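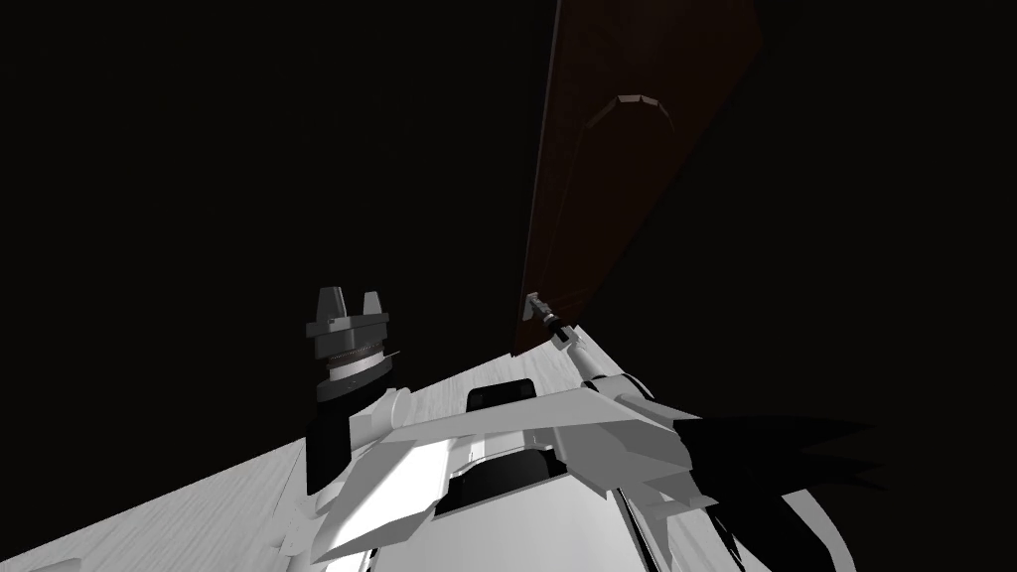

*Simulationsansicht in Goko: steil nach oben am Roboterkörper vorbei, rechts die braune Platte mit dem Bogengriff*

## Goko, der Bewegungsplaner von Oltent

Ich plane inzwischen fast alles Zweiarmige mit Goko, und ja, ich bin ein bisschen verliebt! Griffpose setzen, Suche starten, und beide Arme bekommen eine gemeinsame Bahn (der eigene Körper zählt dabei als Hindernis, das hat mir früher so viele Abende gekostet).

- Planung für 2 Arme gleichzeitig
- bis zu 200 Griffkandidaten pro Objekt
- Zeitlimit pro Suche: 20 s, einstellbar
- 3 Kollisionsmodelle, von grob bis fein

Für Bogengriffe nehme ich das feine Modell. Dauert länger, aber beim groben wird der Bogen zum Klotz und die Finger finden keinen Anflug. Kameraansichten kommen über das Zusatzmodul Raretti, das gibt es bei uns seit September im Paket dazu.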